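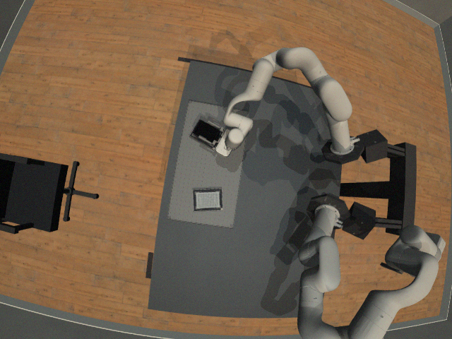 Speaker notes - "Driving the arms: what we learned from teleoperation"
Monday, after the coffee break. Slot is 23 minutes plus questions. Dinesh is on the clicker.

OPENING (go slow, people will still be finding seats)

Hi everyone, I'm Pramila, I work on the demonstration side at Vornari. That means I spend most of my week moving a robot by remote control so that a computer can copy me later. My mother thinks I play video games for a living and I've stopped arguing with her!

Quick show of hands - who here has taught a robot something by grabbing the arm and pushing it through the motion? OK. And who has done it from a distance, with leader arms or a controller? (Usually fewer. If it's the other way around, skip the next bit and go right to the task.)

BY HAND OR BY REMOTE

We started by hand. You stand next to the arm, you hold the wrist, you drag it where it should go. It's lovely for one arm. You feel the weight, you feel when the gripper bumps something, and new people get it in a few minutes. Then you try it with two arms and you run out of you. I did try, one wrist in each hand, and I looked like I was wrestling a deck chair. Also my own elbows were in every single recording.

So we moved to remote. Two small leader arms on a desk, the operator holds one in each hand, and the robot follows. We do a lot of this in simulation now, and I want to spend most of my time there, as it's where we made most of our mistakes.

THE TASK

Keep it short, they don't need the whole story. Two arms mounted side by side, a table, a gray mat, a black container and a smaller tray. The upper arm works the container, and the lower one starts parked out over the floor, off the table. The operator brings the upper gripper to the end of the container, gets a hold, moves it toward the tray, and only then calls in the second arm.

Sounds easy. Our first week was terrible. (Pause, let Sandro laugh, he was there.)

WHAT WENT WRONG

First thing was depth. From straight overhead you can tell left from right beautifully, and you have no idea how high the gripper is. People would come down on the rim of the container, squash it against the table, and the physics would fling it across the room. What helped was using the shadows. Bhupendra noticed that the good operators were watching the arm's shadow on the table and slowing down as it closed in on the gripper. We had been planning to turn shadows off to save rendering time! Please don't do that to your operators.

Second thing was the idle arm. When you're concentrating on your right hand, your left hand drifts. You don't feel it happening. We'd play the recording back and the arm that was supposed to be resting was wandering around like it had lost its keys, and of course the trained policy learned the wandering too. We added a foot pedal that freezes whichever arm you aren't using. Cheap, ugly, best thing we did all spring.

Third, speed. I was the fastest operator on the team and my demos were the worst ones to learn from. I cut corners, I corrected in mid-air, I never did it the same way twice. Pankaj is slow and a bit boring about it (he knows I'm saying this) and his demos trained better than anyone's. If you're picking people to record, go find your Pankaj.

NUMBERS - one slide, don't read it all out

We recorded 3058 demonstrations. After review we kept 799 for the first training set. Yes, that is a lot to throw away, and somebody always asks, so say it now: a good part of it was idle-arm drift from before the pedal. We had 4 operators in total.

If Dinesh gives me the two-minute sign here, jump to the tips.

MOVING TO THE REAL TABLE

The real cell is at our Ravbridge site. We had the office furniture in the simulated room and I thought that was silly until we made the switch - operators had gotten used to judging distance against the whole room, and a bare gray void would have been a rough way to train them. The mat position mattered as well. In simulation we let it sit a little crooked, and turn a little between recordings, and I'd keep doing that. Real mats never stay straight.

TIPS, as many as there's time for

Record in short blocks. I'm useless after forty minutes and so are you.
Let the operator throw out their own bad take on the spot, one button, no form to fill in.
Say out loud what you're about to do with the second arm. It feels odd for a day.
Start every take with both arms in the same parked pose. Check it, don't trust it.
Watch your own recordings at least once a week, with a snack.

QUESTIONS I'LL PROBABLY GET

Haptics: we don't have any yet, I'd love some. Sandro can talk about the glove test at lunch.
Can a beginner do it: yes, give them an afternoon of practice and delete that afternoon.
Is the code public: the pedal part is, under the name Drornard. The rest is waiting on Maurya, ask me again in July.

Thank Bhupendra for the shadows. Water bottle is on the left side of the lectern.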